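Moving In and Getting Around: Frequently Asked Questions

Wonedberg Court tenants' page. Short answers, long ones are in the welcome folder if you still have it.

When can I pick up my keys?
From 11 in the morning, at the Plastmont office, ground floor. Bring photo ID and the signed lease. No ID, no keys, sorry. If you're sharing, every person on the lease signs for their own set.

How many keys do I get?
2 sets per apartment. Mailbox key is on the same ring. Extra sets can be ordered but the cylinder is a Prenix and the corner hardware store can't copy it, so don't waste your afternoon. Order through the office. Takes a while.

Is there a deposit?
Yes. 200 on top of the first month, for keys and cleaning. Comes back after checkout if the place is clean and all keys are in. Card or transfer. No cash at the office any more.

Can I move in the evening?
Yes, until 9 p.m. After that people are trying to sleep. Big furniture please before dinner time.

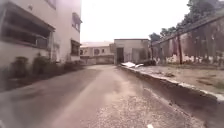
Is heating included?
Heating and cold water, yes. Electricity no, you sign up for that yourself. Do it the first week, the supplier is slow and will bill the office otherwise and then the office bills you, plus a fee. Internet also yours to arrange. Ask the neighbors what works on your side, it varies a lot.

My radiator is cold at the top. Broken?
Probaly air. Bleed it with the little square key from the kitchen drawer. Hold a cup under it. Still cold, fill in the repair form. Please don't call the emergency line for this.

What IS the emergency line for then?
Water coming through a ceiling. Smell of gas (call the gas company first, then us). Locked out at night, but that one you pay for. Lights out in the whole stairwell. Everything else, repair form.

Can I paint?
Inside, white or off-white, go ahead. Other colors, ask first and paint it back when you leave. Nothing on the outside walls, no satellite dishes either.

Pets?
Cats fine. Dogs ask. Fish tanks, depends how big.

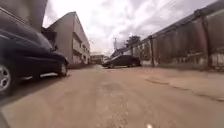 Wonedberg, July

New this month: laundry room is switched over to the token machines. Old coins don't work in them. Tokens at the office, same opening hours as keys. The dryer on the left eats tokens if you press start twice, so press once and wait.

Where do I put trash?
Sorted, in the bins in the yard. Glass has its own container. Flatten your boxes! Movers leave them standing and then the lid won't close for a week. Mattresses and old sofas are not trash, book a pickup.

Which bus goes into town?
The one from the Ferrand stop. Buy the ticket before you get on, drivers don't sell them. Last one back is earlier than you'd think, check the board.

Can I sublet for the summer?
Up to 2 months, with written permission. Send the form with a copy of the other person's ID. Your name stays on the lease so anything they break is yours.

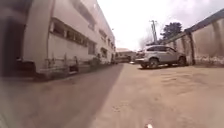 Page last changed: July

How do I give notice?
In writing, by letter or through the tenant login. A text message doesn't count. Notice runs from the first of the next month, so sending it on the 3rd costs you nearly a whole extra month. Happens every year.

What happens at checkout?
Someone from the office walks through with you. Oven, fridge, drains, windows, in that order usually. Take your name off the mailbox. Leave the lightbulbs. Small nail holes are OK, fill them if you can.

I left and mail is still coming.
Set up forwarding at the post office. We keep stray letters for a bit and then they go back to sender. We dont open or forward anything.

Question not here?
Use the contact form and put your apartment number in the subject line.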